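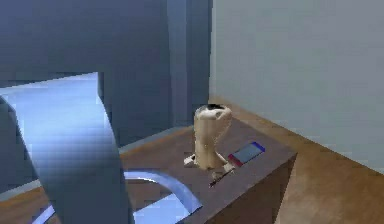 Picture credit: Nondasell press office

July | By the Nondasell press office

Nondasell cuts waiting time for floor repairs

Flooring firm Nondasell is to open a second repair depot in Troro this July, taking on 17 fitters and a small office team.

The firm handled 1,776 repair calls last year, most of them for scratched or lifting floors in rented homes. Customers in Troro waited up to three weeks for a visit. Nondasell expects to bring that down to five working days.

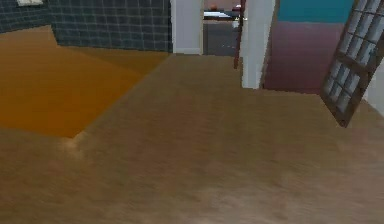

What the depot will offer

Repairs, sanding and re-oiling can be booked by phone from 8am. A trade counter will sell Frei floor oil and Drasis underlay — both in small packs for single rooms.

Callouts within Troro will cost about £200, including the first hour of work.
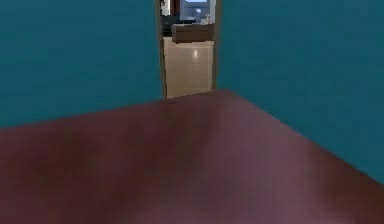
Tenants will need their landlord's written consent before a booking is confirmed. The Frei range will also be sold online from the autumn.

Comments (2)

floorboard_fan: Is there parking at the trade counter?

Mossy: Three weeks? Mine was nearer five.

Contact: Nondasell press office | © Nondasell | Back to top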